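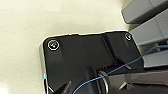

Venla Savolainen wrote after the first release that a death notice is an advert paid for by the family, and that anyone who treats it as a record of a life deserves the results they get. I agree with most of that, so please read the notes before you load the files.

Doviden Notices, release 2
README and data card

What it is
2000 death notices and obituaries from the weekly papers of Lorkis and Zandano, typed up from scanned pages and split into fields: name, age, place of death, survivors, service, donations. One notice per line, UTF-8, tab separated. The original wording is kept in the last column. Trust that column before any of the others.

What it is not
A count of deaths. Poor families placed short notices or none. The Zandano paper began charging by the line partway through the run, and the survivors lists shrink at once. I have seen a draft paper that read this as smaller families. I doubt it.
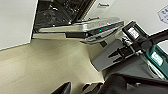

Ages are the field I like least. Where a notice gives both a birth date and an age, the two disagree in 161 cases, and I have not corrected any of them because I can't tell which one is wrong. Papers misprint, and so do families. Some of the smaller type in the Hollis scans is no easier to read than that pale label on the teal housing, and where I couldn't read a word I put a question mark and left it. Earlier versions filled the gaps by guesswork -- very good guesswork, I was assured -- and it made a widow of at least one woman whose husband was named two lines further down.

Survivors
Names in brackets after a child's name are taken to be husbands or wives. That is the custom, but it is only a custom. "Special friend", "companion" and "like a son" are kept as written and not given a relationship code. Nicknames stay in.

Repeats
Up to 400 notices may be second printings of the same death, often with a changed service time. They are flagged in the column "again". The flag was set by matching surnames, which works badly in Lorkis, where everybody seems to share a handful.

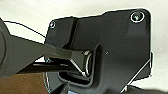

Elango Thevar asks whether the cause of death could be added as a field, seeing that "after a long illness" and "suddenly" turn up so often. No. Those phrases are manners, and a code for them would look like medicine.

Removal
Families may ask for a notice to be taken out. I don't ask why. Requests are dealt with inside 20 days, slower in July.

Known faults
Maiden names are split wrongly when hyphenated. Two-column notices from Hollis sometimes run together, so check any survivors list that mentions a hymn.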